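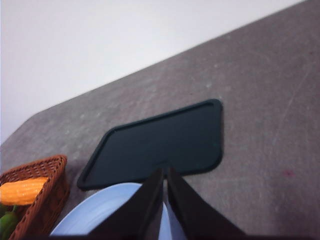
Wrist camera view, green tray and blue plate on the gray table

Usico wrist camera kit - worth it for tabletop pick and place?

Posted by benchtop_mel

I'm trying to decide whether to keep the Usico wrist camera kit. It's on a 21-day return and I have until the end of August. The kit was $1,396 with the bracket, the camera, a cable and one year of their Halbridge software.

We use it for sorting toy food out of a basket and onto a plate or a tray. The picture is what the camera gives me with the arm above the table. Both fingers are in view, which I want, but they cover part of the plate, and the plate and the basket both run out of the picture. The tray is fine. The tray is also the item I care about least.

Halbridge finds the tray every time. It loses the plate on maybe one try in five, and when that happens the arm stops and waits for me to click. I've done the calibration 3 times with the printed card and got nearly the same numbers each time, so I don't think that's the problem.

Is there a setting I'm missing, or does this camera just sit too close? Also, has anyone compared it with the Visser kit? That one costs more and I would have to buy an adapter.

Thandeka Nkuna

I've run the same kit since last year. Your calibration is probably fine. What you have is a field of view problem, and no setting in Halbridge will widen the lens.

Two things to try before you send it back. The bracket has two sets of holes and it ships on the lower set. Move it to the upper set and the camera sits 21 mm farther back. You'll have to calibrate again, and check that the cable still has slack when the wrist is turned all the way over. Mine pulled tight and I had to reroute it.

Then add a look pose. Have the arm go up and back from the table, take one picture there, and plan from that. Use the close view only for the last part of the move. It's under Tasks > Approach > Survey first, and it's off by default. It adds a couple of seconds per pick. With it on, a plate that is partly hidden close up matters a lot less.

I'd keep the kit if the survey step works for you. The bracket is solid and support answers email. The software renewal is the part I don't like - read the price on that before your return window closes.

kindel_user_pdx

Get a Kindel and put it on a post over the table. Wrist cameras are a pain.

rowhouse_robotics

I had the Visser for a few months. Wider view, but the edges bend quite a bit and round things near the corner came out oval until I redid the lens profile. The adapter was also back-ordered. Picks were about as reliable as with the Usico, so I wouldn't pay extra for it. Try the upper holes first.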